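The Palotberg Gauge

The gauge at Palotberg stood in a brick hut below the weir, and Azucena Cuautle read it at six each morning. The reading went into a ledger in millimetres. The ledger went to Lozano at the end of the month, where Tonantzin Bermúdez copied the figures into the river authority's return.

In the last week of the month the return did not balance. Flow at Palotberg exceeded flow at Tutton, nine kilometres downstream, by 200 litres a second. There was no licensed abstraction between the two points. Bermúdez checked the rating curve, then the arithmetic, then the datum. She wrote to Cuautle and asked whether the float had been cleaned.

Cuautle replied on a postcard. The float had been cleaned. The stilling pipe was clear. She had checked the zero against the brass bolt in the wall and found it correct.

Bermúdez took the early bus on October 27, 2026 and walked the reach with a staff and a current meter. She measured at every footbridge. At the third, by the Rudel farm, the river was short. A ditch left the right bank under a hawthorn and ran straight for 50 metres to a pond that did not appear on her map. The sluice board was new and had been cut to fit.

The farmer was at the far side, setting stones. He said his father had drawn water there and had paid for it. She asked for the paper. He brought a receipt for a licence of 600 cubic metres a year, which had lapsed before either of them was born.

"The pond takes that in an hour," she said.

"It was a dry summer."

She entered the width of the ditch, the depth and the velocity. He held the other end of the tape for her and read off his figure without being asked. It agreed with hers.

At the hut Cuautle had the kettle on. Bermúdez told her the gauge was right.

"I know," Cuautle said. "What is the fine?"

"Up to 2,000. I have until November to send the form."

Cuautle opened the ledger and ruled a line for the morning. Bermúdez put the form back in its envelope and asked when the next bus left. 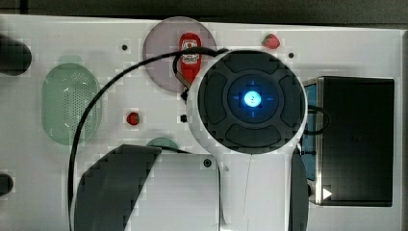
It left at ten past four. She caught it with the envelope still unsealed, and at the Rudel stop she saw that the sluice board was down.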